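Memia Working Papers
November
Eun-ji Nam and Abimbola Idahosa

4. Evaluation of the Gatero two-arm kit on cloth handling
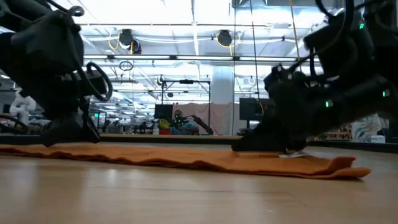 Figure 4. The two arms over an orange cloth on the wooden table. The right gripper is down on the fabric; the fingers of the left gripper are spread just above it.

4.1 The kit and how it was bought

Gatero is sold by Holovko as a ready-made package for small workshops and teaching labs. The buyer gets a pair of arms, a gripper for each, a control box and a year of software updates. We paid the list price and told the seller only that we were setting up a bench for textile work. Holovko had no part in planning the trials and has not read this paper before release.

Fitting was done at our Lollesbridge site by two members of staff, neither of whom had used the kit before. The printed guide covers the mounting of the arms well. It is much weaker on cable routing, and the drawings show the cables lying closer to the arm than we could get them. On our bench they stand out in loops at the wrist (Figure 4, left arm). A loop of this size has to be allowed for when the arms work close together, and we set the nearest approach by hand before the first trial.

4.2 Task

Each trial began with one piece of cloth laid across the table. The arms had to find the two corners at one end, lift them and carry that end over to meet the other. A trial was counted as good if the corners met within 2 cm and neither gripper lost its hold on the way. We ran 200 trials with the settings supplied by Holovko and made no changes to the software between them.

Cloth was not smoothed by hand before a trial. Ripples along the front edge and a corner turned up on itself, as at the right end in Figure 4, were left as they were. We think this is closer to what a buyer would meet in daily use than the flat, pressed squares shown in the seller's own guide.

4.3 Results

The kit did well once both grippers had hold of the fabric. Lifting and carrying were smooth, and the two arms kept good time with each other. Most of the lost trials failed earlier, at the pick-up. The commonest fault was a gripper closing on a single raised fold instead of the edge, so that the cloth came up in the wrong place. Turned corners caused the next largest group of failures. In 18 trials the arms stopped with a fault message and had to be restarted from the control box.

Small sewn-in tags gave less trouble than we had expected. The software treated them as part of the fabric and the arms worked over them without stopping.

4.4 Service

We rang the Holovko help line twice, both times about the fault message. The first call was answered promptly and the advice was sound. On the second we were asked to send the log files and waited until the following week for a reply, which told us to lower the closing speed of the grippers. We did not apply this during the trials reported here. The spare finger pads we ordered came in the wrong size and were exchanged without charge.

4.5 Suitability for buyers

For a workshop that handles cloth already laid flat, the kit can be put to use with little extra work. Where cloth arrives creased or folded, a buyer should plan for a person to straighten it first, or for time spent writing a better pick-up routine. The price in Section 2 does not include either. Training is sold separately, and we did not take it up.

This site uses cookies to remember your reading settings. Accept all | Manage choices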